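Tivamum Chore Readiness Checklist – Bagging and Unbagging of Packaged Goods
Site: Jivus shop floor, packing bench
Completed by: Živko Ionescu
Revision: June

Ratings used on this sheet: PASS, PASS WITH COMMENT, FAIL, NOT ASSESSED. A FAIL in section 1 stops the inspection. A FAIL in section 2 or 3 is recorded and the inspection continues.

Scope

The checklist covers one chore: putting a packaged item into a soft carry bag at a bench and taking it out again. It is used to decide whether the chore can be handed to a machine without a person standing next to it. It does not cover glass, loose produce, or anything over 700 g.

1. Bench and surroundings

1.1 Bench stable, no rocking under hand pressure at the corners.
PASS

1.2 Cable openings in the work surface identified and marked on the bench drawing.
PASS WITH COMMENT
Comment: The opening near the far side is on the drawing but its rim is not. A thin item dragged across the surface can catch there. Rim to be added at the next drawing update.

1.3 Surface clean, no residue from labels or tape.
PASS

1.4 Stop button within reach of the person supervising.
PASS
Comment: Measured 338 mm from the front edge. Acceptable. Moving it closer puts it under the elbow.

1.5 Lighting even over the whole work area.
PASS WITH COMMENT
Comment: Even enough for a person. Glossy bags still throw back highlights on every crease, and vision software reads some of those as edges. Rate this item again whenever the bag type changes.

2. Handling a rigid item in a soft bag

2.1 Item within the opening range of the fingers, measured on the side to be gripped.
PASS

2.2 Finger pads secure, no lifting at the corners.
PASS WITH COMMENT
Comment: Edges of the pads are worn. Grip surface still serviceable. Inspect again at the start of the next shift and replace as a pair.

2.3 Clear approach to two opposite sides of the item, with no bag material between pad and item.

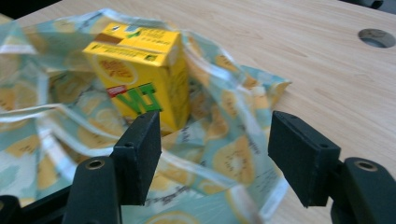 Item 2.3 – Yellow drink carton upright in the open lemon-print bag, gripper fingers spread.

FAIL
Comment: The base of the carton is down in the folds and the walls of the bag stand up on both sides of it. A person slides two fingers down inside the bag and feels where the carton starts. A two-finger gripper with plain pads has to come in from above or push the bag out of the way first. If it closes where it is, it may pick up bag and carton together. For loading, that is only untidy. For unloading, it is a failed cycle.

2.4 Item stands without support after release.
NOT ASSESSED
Comment: Standing at rest is easy to confirm. Standing after release needs a run log, and the log template from Đorđević has no field for it. Requested.

2.5 Item undamaged after the full set of cycles.
NOT ASSESSED
Comment: The set is 20 cycles. Do not report a partial set. Check seams and corners for dents, then check the lower half of each side face, where pad pressure tends to show up last.

2.6 Grip force set for the weakest package in the group.
PASS
Comment: Set for drink cartons. Do not raise it to compensate for slipping. If a carton slips, go back to 2.2.

3. Handling the bag

3.1 Bag mouth can be found from any resting position.
FAIL
Comment: This is still the main obstacle to automating the chore. A box has an opening in a known place. A bag dropped on a bench has a different shape each time, and its mouth may be folded under, twisted, or half closed over whatever is inside. Printed patterns make it harder. A large print that runs across a fold gives the software a broken outline where the fabric or film is continuous.

3.2 Straps and trim clear of the finger path.
FAIL
Comment: Loops lie where they fall. A loop across the top of the bag can be hooked on the way down and pulled on the way up. A strap hanging between the fingers is worse – when the fingers close, it is in the grip. Supervising person to check strap position before each cycle until there is a routine for it.

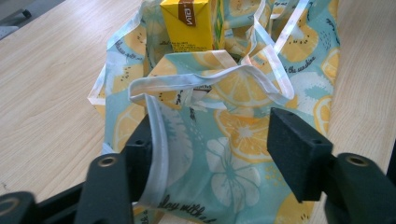

3.3 Bag can be pressed from one side without the item inside tipping.
PASS WITH COMMENT
Comment: Depends on how far down the item sits. With a tall carton near the opening, press low and stop at first contact. The limit value used at Junik was written for paper sacks and should not be copied over.

3.4 Bag can be lifted by its straps with the item inside.
NOT ASSESSED
Comment: Needs two grip points or one grip that gathers both straps. Not attempted with a single gripper.

3.5 Empty bag can be folded or set aside.
NOT ASSESSED
Comment: Separate chore, separate sheet. Left on this list so that it is not forgotten when someone adds up the time for the whole job.

4. Summary of findings

Section 1: no stop condition.
Section 2: one FAIL (2.3).
Section 3: two FAILs (3.1, 3.2).

Status: not ready for unattended work. A supervised machine could take over the loading half if the bag is held open by a frame or hoop. The unloading half stays manual.

Most of the comments concern the bag. The carton is an easy object: flat sides, known size, printed faces that a camera can match. Put it on a bare bench and the chore is ordinary pick and place. Home kitchens have far more bags than bare benches, so results from the bare bench should not be quoted for household use.

5. Actions

5.1 Add rim height at cable opening to bench drawing.
5.2 Add "stands after release" field to run log.
5.3 Build one test hoop and repeat 2.3 and 3.1 with it fitted. Record as a separate sheet.
5.4 Replace finger pads as a pair if 2.2 drops below PASS WITH COMMENT.
5.5 Keep this sheet with the previous 4 for the same bench.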